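Section 6: Teaching the after-dinner job by hand

Right, this is the bit I enjoy most! You've got both arms bolted to the rail and calibrated (if you haven't, go back to Section 2), so now we can show Millow how to clear up after a meal. You hold the leader handles, the arms on the table copy you, and the Plolex recorder saves the lot.

1. Lay out the table. Rack on the left, red tray in the middle, bin and black tray on the right. I keep to this layout every time.

2. Put the dishes on the red tray and scatter the rice and scraps on the black one. Be as messy as you like.

3. Set the episode length to 90 seconds and press Record. Wait for the beep before you move anything.

4. Use the left arm for the dishes and the right arm for the scraps.
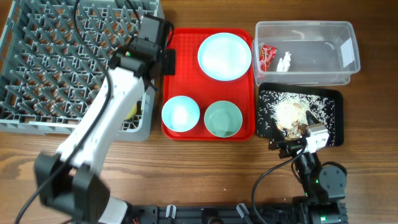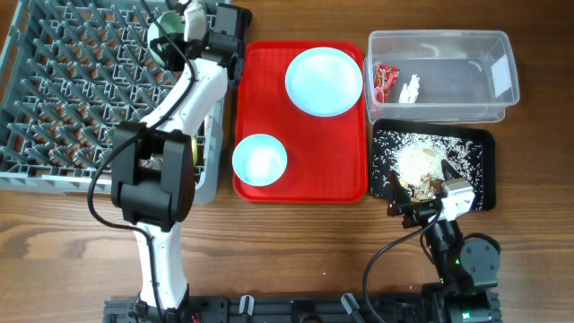

2 min read

5. Close the gripper gently on a cup or bowl, lift it well clear, then bring it over the rack. Don't rush the lowering, the pegs will catch a rim if you come in at an angle.

6. Press Stop, then Keep or Bin. I bin anything where I've dithered, because Millow will happily learn to dither too.

Note: move the dishes a little between episodes, and swap the order you pick them up in. Tatiana Krajčí, who wrote the Vasylenko training script, likes 90 good episodes before she'll start a run.

Caution: watch the cables! They loop down beside the arms, and a wide swing can drag one through the rice.

Caution: keep your own hands off the table while the handles are live. If you need to rescue a bowl, press Pause first.

If the left arm lags behind your hand, see Section 9.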